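Quick one, dinner's on. Still on the old Dell. Sabina wants it for spreadsheets and I said fine, no promises. Case is open, gray power supply staying where it is, the 80 logo on the label is good enough for me.
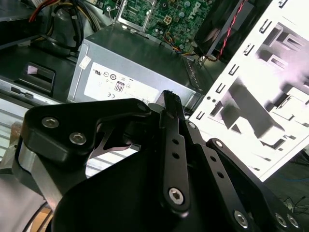 Wires are the annoying bit – thin ones everywhere, and I never remeber which go back first. Wrote it on an envelope in January, lost the envelope. Fan stays too unless it gets loud.

Then the processor. Having a holder for it is so much nicer than my old method (saucer, kitchen table, dread).

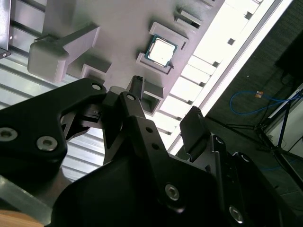

Don't touch the underside, wipe the old paste off the top, thin dab of new. Marcela says I use to much. She's right. More on Sunday if the paste turns up.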